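Pappas Automation Opens Giltport Workshop to Visitors in August

GILTPORT – Pappas Automation will hold an open day at its Giltport workshop this August, with live demonstrations of two-arm robot handling from 10 a.m. to 4 p.m. Admission is free, and the company has room for 80 visitors at a time.

The demonstrations take place at a black work table enclosed by dark curtains, with robot arms reaching in from opposite sides. Staff will be at the table all day to answer questions. 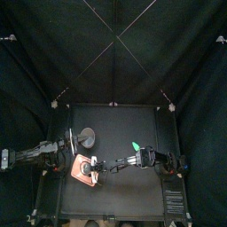
Two robot arms at the demonstration table in Giltport.

"People want to see the arms handle small things up close," said Marilou Galang, who runs the workshop. "We get that request more than any other, mostly from schools and small manufacturers in Mestden and Clarkness."

The items used are small and light, in simple shapes and bright colors. Visitors can follow the work at the table or on a screen showing the view from the gripper.

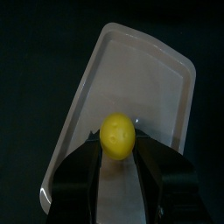
A yellow, egg-shaped object held between the gripper fingers over a gray tray.

Pappas opened the Giltport workshop 2 years ago. It covers 2,000 square feet and received 627 visitors last year, most of them on group tours. Groups from Mestden and Clarkness can ask for a morning slot when they register.

Children under 12 must come with an adult. Parking is behind the building, and the entrance is step-free.
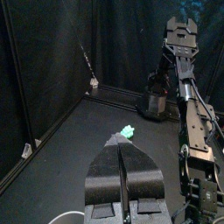
About Pappas Automation

Pappas Automation builds and services robot handling equipment for small manufacturers. The company is based in Giltport and has a sales office in Mestden.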